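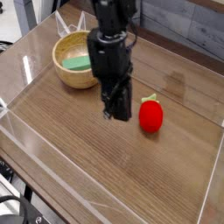 Bindery notebook, August: the Skultberg fables

Started 8.40 am. Second proof of the Skultberg fables back from the printer, 13 sections, all folded to the right size this time. Grain runs head to tail on the text but across on the plates, so the plates will cockle if we paste them full width. Going to tip them in on a narrow strip at the spine edge only.

Collation
Checked every section against Jérémie Carré's list. Section 4 has the woodcut of the heron facing the wrong fable. The caption is right, the page is wrong. Emailed him before morning tea. He wants the annotations kept in the outer margin, same colour as the text, and I've told him again that the trim will take a bit off that edge. He can have them in the margin if the margin grows.

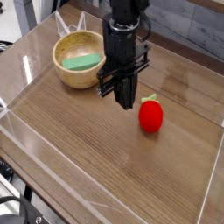
He came back at lunch and agreed to move the notes in by 3 mm. New file to come for the whole book, so no point sewing the proof sections we have. I'll keep them for testing covers.

Paper
The run is 700 copies on the Kakow cream, with the plates on Tarar smooth. Opened one ream of each. The Kakow has a slightly greyer colour than the swatch in the drawer, but the swatch is old and has been near the window. Put a new one in and wrote the batch on the back. Tarar marks easily. Clean hands, bone folder through scrap paper, and don't stack the plates face to face.

Sewing test
Made up two dummies from offcuts, one on tapes and one over cords. Tapes lie flatter and open better at the centre of the section, where most of the illustrations fall. The cords look nicer from the spine and nobody will see them under the cloth. Going with tapes. Thread is 18/3 linen, waxed. The thinner thread cut into the fold at the kettle stitch and I've put it back on the shelf.
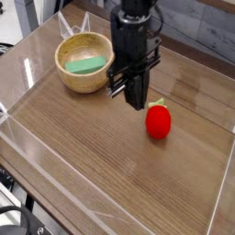
Swell at the spine came to 11 mm on the taped dummy before nipping. It should be fine with a light round. I left it under the boards with the brick on top and will measure again after it's had a night in the press.

Glue
PVA jar is nearly done and has gone stringy. Mixed a small batch of paste for the tip-ins, strained twice. Labelled, in the fridge, bottom shelf, please don't move it behind the milk.

To do
Ring Mollero about the grey cloth, they quoted 17 metres and we need to know it's all off one roll.
New page 4 proof from Jérémie.
Sharpen the guillotine blade or book someone to do it.
Cut boards for three more case dummies.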